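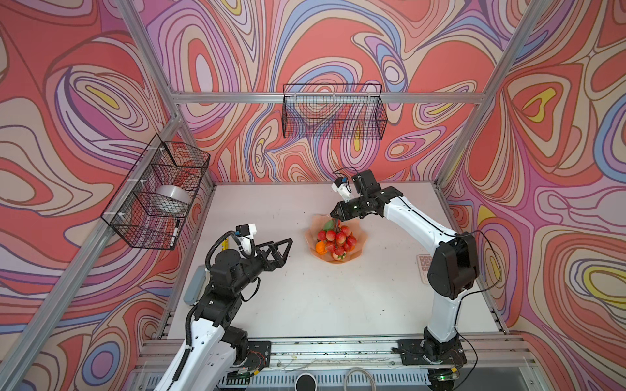

Bellska – fruit salad recipes, typed up

So this is the README for Bellska, my collection of fruit salad recipes from old fundraiser cookbooks. I've been picking those up at yard sales for years (the spiral-bound ones with the tab dividers) and at some point I wanted to be able to search them, and typing them in was the only way I could think of. There are 76 recipes in here now, out of 40 booklets. Almost all of the booklets come from Brillow and the towns around it, so please don't use this to say anything about fruit salad in general!

If you grabbed a copy before 7th September, get a new one. The old file had the yields and the serving sizes swapped for everything in the Bistard booklets, and I didn't notice until I tried to make one and ended up with enough for a church picnic.

What's in it

Everything is in two files. recipes.csv has one row per recipe, and booklets.csv has one row per booklet, and you join them on booklet_id. The recipe file has six columns:

recipe_id
booklet_id
title
ingredients
method
serves

Ingredients are separated by semicolons, in the order they were printed. I left the amounts exactly as I found them, so you'll meet "1 lg. can", "a carton", and my favorite, "enough grapes". I did try turning cans into ounces back in February and gave up after one weekend. Can sizes have changed, half the recipes don't say which size they mean, and I was making up numbers.

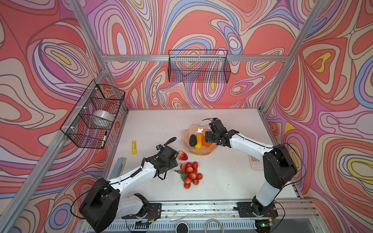 Scalloped bowl on the table, packing tape in the basket at left.

Spelling is the original spelling. "Pinapple" stays, "marachino" stays, and so does the one that spells cantaloupe three ways in the same recipe. If you want to clean them up, do it in a new column and keep the old one next to it. I've lost original text that way before and it's a miserable feeling.

The serves column is blank in a lot of rows. Blank means the booklet didn't say. A zero would be a typo of mine, so tell me if you find one.

Things that will trip you up

Some of these are salads with gelatin and some are just fruit in a bowl, and the booklets don't separate them – neither did I. Searching for "gelatin" gets you most of the first kind, but plenty of people wrote a brand name or only the flavor ("1 box lime"). 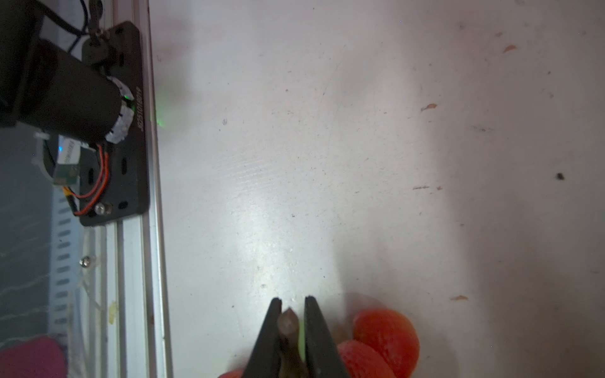
There are also near-copies. The same ambrosia turns up in booklet after booklet with the coconut moved around or the sour cream swapped out for whipped topping. I kept them all. To me those little changes are the fun part, but if you're counting ingredients, they'll push oranges and coconut way up your list.

Cooks' names are left out everywhere, including from titles, so "Aunt So-and-so's Frozen Salad" is now just "Frozen Salad". That does leave a few rows with the same title. Go by recipe_id. 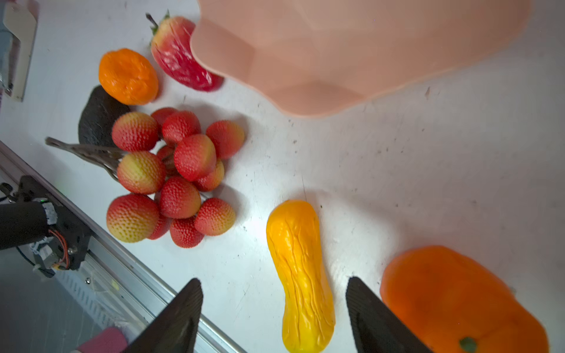
Minja Community Cookbook Club | Recipe Collections

Using it

Use it for whatever you like, and say where you got it. Please don't treat it as tested cooking advice, though. I've made a handful of these and that's it, and a couple of the methods just stop halfway (the page was torn, or the typist ran out of room). Those rows end in [ends here] so you don't think the file got chopped.

Opening the csv in a spreadsheet mostly works, but watch the fractions. Mine turned every 1/2 that sat alone in a cell into a date. Import the columns as text and you'll be fine.

Still to do: the Brillow booklets with water damage, and a column for the year where there is one printed.

Contact: use the club message form | © Minja Community Cookbook Club | Back to top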